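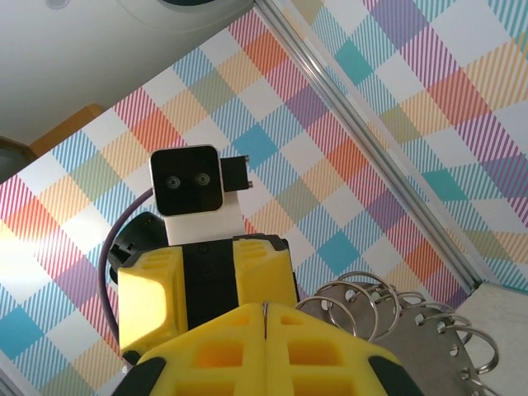 Yellow grippers, one slightly behind the other.

Last updated: April

So my Fotar account is back! If you tried to find me there over the past few weeks and got the sad gray "this page is unavailable" thing, that was me being locked out for breaking a rule I still can't name.

The short version is that I run the Hustville swap group (well, me and Marcelle Hamel, who does all the real work) and one morning the whole thing was gone. 729 members, years of posts about couches and snow tires, poof. The email said we had "repeatedly shared restricted goods." I went back through everything I could remember and the closest I got was a set of kitchen knives somebody was giving away before a move. Maybe the knives? Maybe the guy with the homebrew kit? The email didn't say.

You get one appeal, and the box you type it into holds 800 characters. I wrote mine three times. The first draft was very rude, the second was basically a eulogy for the group, and the third one just listed the dates we'd removed posts ourselves and asked which one they were upset about. I sent that at 11 at night and got a reply 9 minutes later saying my case had been "carefully reviewed." Nine minutes! I've taken longer to pick a sandwich.

Then nothing for ages. What finally worked was Marcelle finding the outside complaints form that Juvau (they own Fotar now, I always forget) keeps three menus deep under "Legal and Other." It asks for a case number, which they don't put in the email, you have to dig it out of the web address on the appeal page. Ours was 896-something-something. A person wrote back, with a first name and everything, and said the group had been caught in an automatic sweep and was being restored. There was no sorry in there, I checked.

I do get that they can't have a human look at every couch. I moderate one small group and some evenings that's already too much of my life. But if you're going to shut something down, tell people which post it was. We would have deleted it in ten seconds.

Anyway, the group is open again, old posts and all, except the pinned rules, which vanished. Marcelle is rewriting them tonight. I've also started keeping a plain email list in case this happens again, so send me your address if you want to be on it.

Comments

Jérémie Lebrun
Same thing happened to our bike group over in Arnaud and we never got it back. Where exactly is that form?

Marcelle Hamel
Settings, then Help, then Legal and Other, all the way at the bottom. Copy the case number before you start, the page times out.

snowtires4ever
it was definitely the knives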